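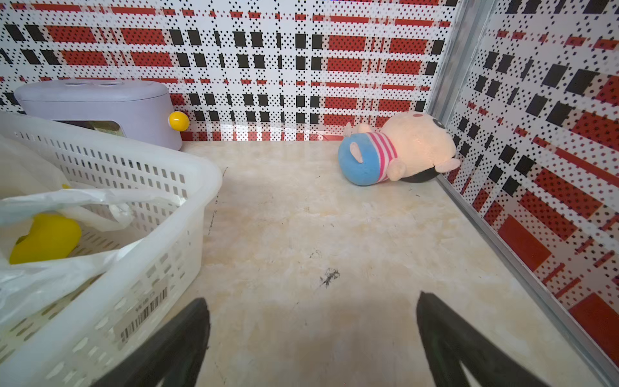
Storage and Cleanup of Small Toys in a Shared Play Corner

Student Project Report
Submitted by Vy Hầu
August 2018

1. Purpose

The purpose of this project was to study how small toys are put away in a shared play corner, and to recommend a simple storage arrangement that children and adults can both use. The project was carried out at the Tarnlow Family Center as part of the summer course in household and community studies. The work covered one corner of the center's playroom and the toys normally kept there.

2. Background

The play corner at Tarnlow is used by families on a drop-in basis. Toys are taken out in the morning and returned to storage before the room closes. Before the project began, there was no written rule on where each toy belonged. Staff reported that cleanup was often left until closing time and that toys of different kinds were placed together in whichever container was nearest.

An earlier student report, prepared at the Callell site, looked at bookshelves and art supplies. It did not cover soft toys or bath toys, and its findings were used here only for the layout of the observation sheet.

3. The Play Corner

The corner has a beige floor with a marble pattern and two walls in a bold plaid of red, black and white. A metallic strip covers the join between the walls. The floor is hard and easy to wipe, but toys left on it are a tripping risk, and the center asks that soft toys be kept off it when not in use.

The strong wall pattern was noted at the planning stage. Small items in red, black or white were harder for observers to find against it than items in a single light or bright color. This was taken into account when the storage places were chosen.

4. Materials

The inventory listed 76 items. The following were used most often in the trials:

White plastic basket with rows of small slots in the sides and rim. Open top.
Yellow rubber duck.
Lavender-purple plastic box with two round holes in the lid and a small clear window in the front.
Plush toy with a peach-colored head, a pink-and-white striped shirt and a blue body section.
Translucent plastic bags, for sets with loose parts.

5. Method

Cleanup was observed over nine sessions. In the first five sessions, no instructions were given. In the remaining four, the adult in charge read a short rule aloud before cleanup began: hard toys in the basket, soft toys on the shelf, boxes against the wall.

For each session, the observer recorded where every item was placed. A total of 413 placements were recorded. An item was marked as "misplaced" if it was left on the floor, or if it was put in a container where it could not be seen without moving something else. The size of each group of children was not controlled.

6. Findings

The open basket was the container used most. Children could drop items in from any side, and the slots allowed part of the contents to be seen from the front. Its main weakness was the plastic bags. When a bag was put in last, it spread over the toys below and hung over the rim, and children were less likely to look under it. The rubber duck was reported missing twice for this reason.

The purple box was nearly always returned to the back wall. Its shape and color made it easy to recognize, and it did not fit in the basket.

Plush toys were the items most often left on the floor. In the sessions without instructions, children tended to set them down by the side wall and go on to another activity. The spoken rule reduced this but did not end it. Younger children could not reach the shelf without help.

7. Recommendations

Plastic bags should be removed from the open basket. Sets with loose parts should be moved to the lidded bins supplied by Van Hecke, which the center already owns.
A second, low basket should be provided for soft toys, placed near the side wall.
The purple box should stay where it is.
The cleanup rule should be posted at adult eye level and read aloud before each cleanup.

8. Limits of the Study

The observations were made in one room and by one observer. Attendance was lower than usual during the two sessions that fell on the same days as the Inska swimming program. The low basket for soft toys has not been tested.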